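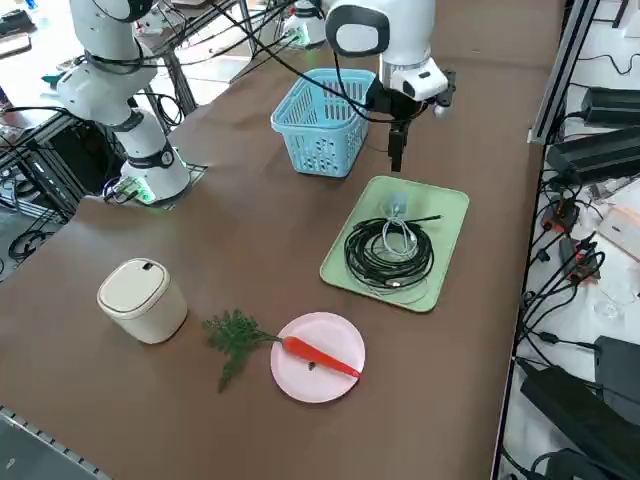

2022-01-24

Consulta sobre la planta de biogás de Presbridge, prueba del cuestionario telefónico.

Hoy he terminado de limpiar la lista de llamadas. Quedaron 620 números después de quitar los duplicados y los de empresas. De estos, 252 pertenecen al distrito de Bonsu, donde la gente vive más cerca del terreno y donde el voto nos parece más difícil de prever.

Hicimos 68 llamadas con la versión 2 del texto. La pregunta cuatro todavía no funciona bien: cuando decimos «ordenanza de suelo», muchas personas preguntan si se trata de sus impuestos. Abdul-Rahman Arthur propone decir «la norma que permite o prohíbe la planta». Es más larga, pero se entiende por teléfono. La cambio para la versión siguiente.

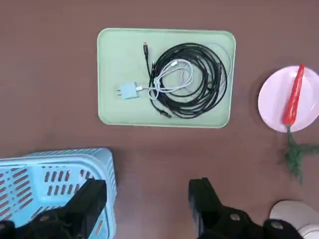

Cable negro enrollado en la bandeja verde.

Otra duda es el orden. Si preguntamos primero por los olores, después casi todos se declaran en contra – y esto no nos sirve para saber qué piensan de verdad. Voy a poner la intención de voto al principio y los olores al final, como en la encuesta de Zallden.

El folleto de Pruklow, la empresa promotora, ya llegó a varias casas. Hay que apuntar en cada ficha si la persona lo ha leído: sí, no, no recuerda.
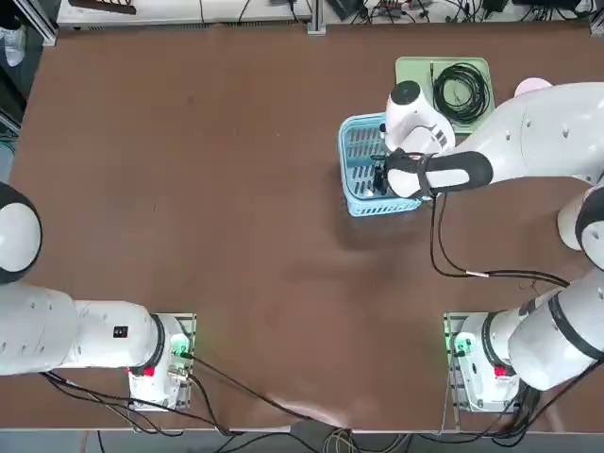
Para las fichas usamos hasta ahora dos hojas distintas, y los códigos de «no contesta» no coinciden. He unificado todo en la hoja nueva, con la columna de barrio delante. La hoja vieja queda solo para leer, por favor no escribir más en ella.

Pendiente:
– corregir la pregunta cuatro y volver a probarla en Bonsu
– preguntar al ayuntamiento si la votación sigue en abril
– pedir a Abdul-Rahman sus notas de las llamadas de la tarde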